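Ein Lob auf die Schublade mit den Bändern
Von Dineo Swanepoel

In unserer Küche gibt es eine Schublade, die man nur mit Geduld öffnen kann. Darin liegen Geschenkbänder, Kordeln, Schnüre von Paketen, Stoffstreifen und die Henkel von Papiertaschen. Mein Mann möchte diese Schublade seit langem für die Backformen haben. Ich habe ihm zweimal nachgegeben und jedes Mal waren die Bänder nach einigen Wochen wieder da.

Ich lebe seit elf Jahren in diesem Land, und ich habe hier vieles über das Ordnen gelernt. Man sortiert, man beschriftet, und was man ein Jahr lang nicht benutzt hat, das gibt man weg. Diese Regel höre ich von Freundinnen, ich lese sie in Zeitschriften, und im Oktober hat sie uns sogar eine Referentin in der Stadtbibliothek erklärt, mit Folien. Für Kleider finde ich die Regel vernünftig. Für Töpfe auch. Für Bänder und Schnüre halte ich sie für falsch, und ich möchte versuchen zu sagen, warum.

Ein Band hat keinen Termin. Den Wintermantel brauche ich jedes Jahr, die Kuchenform zu den Geburtstagen. Die gelbe Stoffbahn dagegen, von der noch eine Handbreit übrig ist, brauche ich vielleicht in vier Jahren, an einem Sonntagabend, wenn die Geschäfte geschlossen sind und das Kind am nächsten Morgen etwas Gelbes um den Arm tragen soll. Wer dann nichts hat, bestellt am Ende eine ganze Rolle, dazu die Verpackung, und von der Rolle bleibt fast alles übrig. So kommt man auch zu einer vollen Schublade, nur teurer.

Meine Großmutter in Estlow hat nie ein Band durchgeschnitten. Sie löste jeden Knoten mit den Fingernägeln, und wenn er zu fest war, nahm sie eine Stricknadel. Als Kind fand ich das quälend, besonders wenn unter dem Band ein Geschenk auf mich wartete. Danach wurde das Band über den Daumen und den kleinen Finger gewickelt und kam in eine Keksdose, auf der Lumanlan stand. Ich weiß bis heute nicht, ob das die Kekse waren oder der Laden.

Es wird mir oft geantwortet, dass man für solche Sachen heute fertige Lösungen kaufen kann. Das stimmt. Es gibt selbstklebende Schleifen und Clips aus Kunststoff. Aber die fertige Schleife kann nur Schleife sein. Ein Streifen Stoff, den man in der Mitte zusammenrafft, ist eine Schleife, und am nächsten Tag bindet er eine Tomatenpflanze an den Stab. Eine Kordel hält einen Vorhang zurück oder einen Schlüssel zusammen mit seinem Zettel. Man muss sich dafür ein wenig bemühen, das gebe ich zu.

Und dieses Bemühen, meine ich, wird unterschätzt. Etwas Weiches zu halten ist schwieriger als etwas Hartes. Eine Tasse bleibt eine Tasse, egal wie man sie nimmt. Ein Band ändert seine Form in dem Moment, in dem man es anfasst. Man braucht zwei Enden und zwei Griffe, und die müssen voneinander wissen. Zieht die eine Seite zu stark, verschwindet die Falte. Ist sie zu vorsichtig, dann hängt alles durch. Ich habe meiner Tochter das Schleifenbinden beigebracht und dabei bemerkt, dass ich es selbst nicht erklären kann. Meine deutschen Wörter reichten nicht, und die in meiner Muttersprache reichten auch nicht. Wir haben uns dann nebeneinander auf den Boden gesetzt und es langsam gemacht, ohne zu sprechen.

Ich verlange von niemandem, dass er alles aufhebt. Bänder mit Draht im Rand werfe auch ich weg, und die ganz dünnen, die man mit der Schere kräuselt, haben bei uns keine Zukunft. Ich bitte nur darum, dass die Aufräumratgeber diese eine Schublade in Ruhe lassen. Man darf sie unordentlich finden. Man darf auch einmal im Jahr alles herausnehmen und entwirren, das dauert bei mir einen Abend und ist angenehmer, als es klingt. Die Backformen stehen inzwischen auf dem Schrank, und mein Mann holt sie mit dem Hocker herunter.

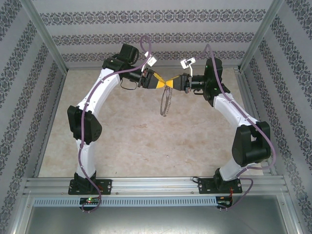

Gelb, an beiden Seiten gefasst, darunter eine hängende Schlaufe in Graubraun.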